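The orange bowl and the back room at Flernevley 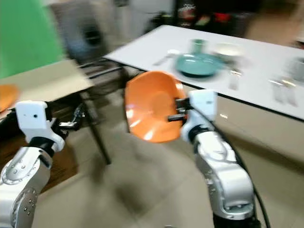 Words and pictures by the page editor, Flernevley Kitchenware Notes

The orange bowl has been the most asked-after thing on this site since March, so it gets a gallery page of its own. There is one picture for now and more will go up as they are sorted. The notes underneath cover the bowl, the tables, the chair and the walls, in the order people tend to write in about them.

The bowl

Orange, glossy and deep. The rim has a slightly squared line to it, which shows best when the bowl is tilted. The shine is mostly on the inside, where the light catches in white streaks. It came in a mixed box from the Cuterar clearance with no label on the base and no paperwork, so I can't say who made it or what it was sold as. Several readers have suggested salad, and one suggested bread dough. I have used it for both and for potatoes.

It is washed by hand here. The box had one other bowl in it, a smaller one in grey, which went to a reader who wanted it for keys.

The wooden table

Light wood with a pale beige top and a thin lighter edge. The apron and legs underneath are dark, so from across the room the top seems to stand on its own. We bought it second-hand and the only work done on it since was tightening the bolts. It gets wiped down with a damp cloth at the end of the day and oiled twice a year.

I would not choose a top this pale again for a room where people eat beetroot. Marks come out with patience and a paste of bicarbonate of soda, left on overnight. Don't scrub across the grain.

The chair

Dark metal frame. It was one of a set when we got it and the others have gone to different rooms. Metal chairs are noisy on tiles, and felt pads help for a month or so before they wear through. Rubber caps last longer. Take the old pad off completely before fitting a cap, or it will work loose.

The white table

It stands further back and is where things end up when they have no other place. The rule is that it gets cleared on a Wednesday. Anything still on it by the evening goes into a box under the stairs and the owner has to come and ask for it. This has worked better than the notice we used to have.

If you are choosing between a white table and a wooden one for a shared room, the white one shows crumbs less and pen marks more.

The green wall

People ask for the name of the paint and I don't have it. The tin was thrown out before I started keeping a list. A reader who had a similar wall matched hers to Inosine, from the small paint shop on the corner of Vishwakarma Road, and was pleased with it. Ours took 2 coats. Try a patch first and look at it in the morning and again with the lights on, as greens shift a good deal between the two.

The floor

Tiled throughout. Tiles are easy to mop and hard on anything dropped. We have lost 3 bowls to them over the years, all stoneware. Anyone fitting out a kitchen with a hard floor could do worse than put a mat down by the sink, where most of the accidents happen.

Questions from the last page

Where can I buy the same bowl? I don't know of anywhere. Charity shops and house clearances are the best bet, and orange ones do come up.

Will you sell it? No.

Can I use the picture? Yes, for anything you are not charging for. Please put the name Flernevley next to it.

Do you ship the things in the sale list? Small items only. Tables and chairs have to be collected, and you will need to bring someone to help carry. Parking is at the rear.

How many things are on the list? There were 992 entries at the last update, including the ones marked as gone. I leave those in because people like to look up what a thing went for.

Next to be added

The shelves by the door, the enamel jugs and the drawer of odd lids. The lids have been waiting the longest. If you are missing a lid, measure across the inside of the rim of your pan and send the size in centimetres, with a note of whether the handle needs to be oven-safe.

Back to the gallery index
Sale list
Write to us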